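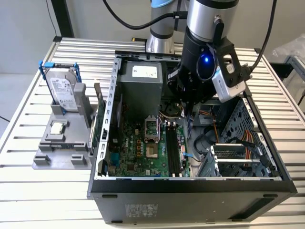
Looking after your tennis kit at home

Most club players can keep their rackets, shoes and balls in decent order with things already in the kitchen drawer. These are the jobs we get asked about most at Flunard, with the odd one for the depths of winter.

Changing an overgrip
Peel off the finishing tape first, then unwind the old grip from the top down. Wipe the handle with a barely damp cloth and let it dry. Start the new grip at the butt with the tapered end, pull it firmly and overlap by a few millimetres on each turn. Right-handers usually wind clockwise, seen from the butt end. Trim the spare at an angle before taping. If you play twice a week, change it every month.

Strings
A broken string should be dealt with the same day. Cut the rest out with side cutters, beginning in the middle and working outwards, a main and then a cross, so the tension comes off evenly. Leaving half a string bed under load can warp the hoop.

Write the date and tension on a bit of masking tape inside the throat. Even if nothing snaps, strings go dead, and a set put in last November will feel flat by spring.

Don't leave rackets in the car. Heat loosens strings and softens the glue under the grip, and a freezing boot is no kinder.

Shoes
Clay: let it dry fully, then knock the soles together outside and go over the grooves with an old toothbrush. Wet clay only smears.
Hard court: check the outside of the toe. Once the tread there is smooth, use them for gardening.
Smelly insoles: take them out, sprinkle with bicarbonate of soda and leave overnight. Shake well before they go back in.
Never put shoes on a radiator. Stuff them with newspaper and change it after an hour or two.

Balls
An opened can is good for two or three proper matches. After that they go in the practice bucket. A bucket from the DIY shop holds plenty, but drill a few holes in the bottom or the damp ones will go mouldy. Old balls cut with a cross also make good feet for a scraping garden chair – use a sharp knife, wear a glove and keep the ball in a vice while you cut.

Bags
Empty the bag once a month and turn it upside down over the grass. Most can be sponged with washing-up liquid in warm water, but check the label before you try the machine. The Semura bag we use has a lined racket pocket that takes some 4 days to dry, so do it when you have no match coming up. For a stiff zip, rub a candle stub along the teeth and run it back and forth.

Last updated 2 January 2026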